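Camdale Open Day (robotics)

From the Plasley local wiki

The Camdale Open Day is a yearly public visit day at the Camdale robotics workshop in Plasley. Visitors walk through the workshop, watch handling demonstrations and try some of the tools. First held in December as a small evening for neighbors, later moved to spring for the light and the parking. Entry is free. The best known edition is the one of April 18, 2022, covered in most of this article.

Background

Camdale occupies the old Rutherford building, a former dry goods warehouse on the canal side of Plasley. The workshop works on handling of soft items – bags, cloth, wrappers, cables. Hard items such as boxes and cans were dropped from the program early on. The group's view was that plenty of other shops had those covered.

The open day was started by Eoin Brophy, then shop lead. Brophy wanted people in town to see the work before hearing about it second hand. The first evening had no program and no signs. Visitors came in by the loading door and left the same way.

Format

Three stops, in fixed order:

Stop 1, the bench. Everyday items are picked up with a hand-held gripper while a staff member talks through the grip.
Stop 2, the arm cell. The same kind of pick done by a robot arm behind a clear screen. Slower than most visitors expect.
Stop 3, the playback room. Recorded picks shown on a wall screen, with questions at the end.

Groups are kept to 17 people. Each group gets a guide, and guides swap at lunch. Children are allowed at the bench but have to stay behind the yellow line at the arm cell. The line was repainted for the 2022 edition and was still tacky at opening, acording to the visitor book.

The bench demonstration

Generally the most crowded stop. The gripper is held in one hand and has two fingers that close on the item. No motor noise to speak of, so the guide can talk at a normal level.

Shopping bags are the usual subject. A thin plastic bag has no fixed shape, folds over itself and gives the fingers very little to close on. Film that you can see through is harder again – layers underneath show up through the top one, and print on one layer gets mixed with print on the next. Guides normally let a visitor guess where the bag should be pinched before doing it.

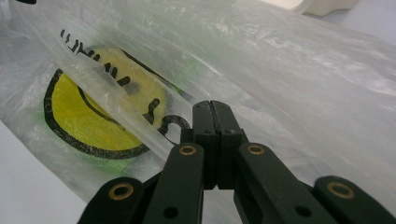 Best results come from a raised fold. The fingers go in either side of it, close, and hold only a small pinch of film. Flat areas are avoided, as the tips tend to slide over them. A second point made at the bench is that a big pinch is not a better one. Too much film in the fingers and the bag drags everything near it along.

Visitors then have a turn. Most go in too steep on the first try.

2022 edition

Attendance was 771, the highest to that date. Held on the Monday and not the usual Saturday, due to a clash with the Zovcombe market. Doors at nine, last group in at four.

The bench ran all day. The arm cell stopped once in the morning for a loose cable and was back up before lunch. A planned cloth folding demonstration was pulled the night before – cloth arrived late, wrong size – and the slot went to extra bench time instead.

The playback room showed picks from a set of 1,656 recorded at the workshop over the winter. Failed picks were left in on purpose. Brophy took most of the questions. Many were about recycling plants and whether the same grip would work on dirty bags. His answer, as noted in the visitor book: "Sometimes. Ask me again next year."

Reception

Mostly good. Comments in the visitor book praise the bench and complain about the wait for it. Several visitors found the arm cell dull and the screen hard to see through in afternoon sun. One Zovcombe school group asked for more chairs. A few entries are drawings.

Later editions

From the next edition on, the bench was split in two to cut the wait, with one side kept for school groups in the morning. The playback room moved upstairs. The the cloth demonstration has been listed on the program since, with the note "if cloth arrives".

See also

Rutherford building
Plasley canal side
Zovcombe market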